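The gripper that would not let go

It was five past three in the morning when the arm at Dolstead stopped picking and started hugging. There is no better word for it. It had gone down into the tray for a puffer ball, one of those rubbery things with hundreds of soft filaments, closed its fingers, lifted, and then refused to open them again. It swung over to the drop point, waited, swung back, and pushed the fingers, ball and all, straight into the pile. Then it did it again. By the time the day shift came in, it had done so 861 times.

I have been writing about machines for years and I love a good fault, and this one is a beauty! No smoke, no broken gears, no red light. As far as the software was concerned the night had been a great success. Every cycle was logged as a pick and a place, because the controller had asked the fingers to open and had taken it for granted that they did.

Baoshan Xia spotted it from the log before she had taken her coat off. The place times were too good. A normal night wanders all over the chart, with slow picks where something is wedged in a corner and quick ones off the top. This one was nearly a straight line, hour after hour.

The sorting cell is the sort of workspace that makes you want to roll up your sleeves and join in. Balls, cloths, spiky creatures with googly eyes and bits of hard plastic all go in together, heaped up to the rim of a wire-mesh tray, and the arm has to make sense of the muddle. Hard things are easy. Soft things squash, stretch and tangle, and they are the whole point of the work.

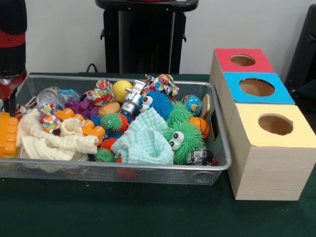
Deirdre Hennessy thinks the tray was never the problem. Her view is that any gripper which can't tell whether its own fingers are open has no business running overnight, whatever you put in front of it, and she would have said the same if it had been sorting tins of paint.

She has a point, and the team took it. When they stripped the gripper down (a Skokel unit, in its second year), they found a few rubber filaments wound round the finger pivot, packed in so tightly that they had to be cut out with a scalpel. The motor had pushed against them, hit its current limit and given up quietly. There was a position sensor on the fingers all along. It was read on closing, to see whether anything had been caught, and ignored on opening.

Then came the part that worried them more. With the fingers jammed, the arm was pressing down into the pile with 55 newtons on every cycle, well over what the team likes to see. Soft toys can take that. A hand reaching in to free a stuck ball might not come off so well, and reaching in is exactly what a tired person does.

So there are new rules. The opening is now checked every time, and 3 failed releases in a row stop the arm dead and sound a buzzer. The downward push is capped much lower. Anyone clearing a jam locks off the power first, even for a quick one. Baltazar Bermúdez also made a little sleeve that covers the pivot, cut from an old bicycle inner tube on his kitchen table, and I'm delighted to report that it works a treat. They tried 11 versions before one stayed put.

The buzzer has gone off twice since November. One was a loose thread, and the other was a sensor cable somebody had pinched under a bracket. Both times the arm stopped where it was and stayed there until Baoshan came over with the key.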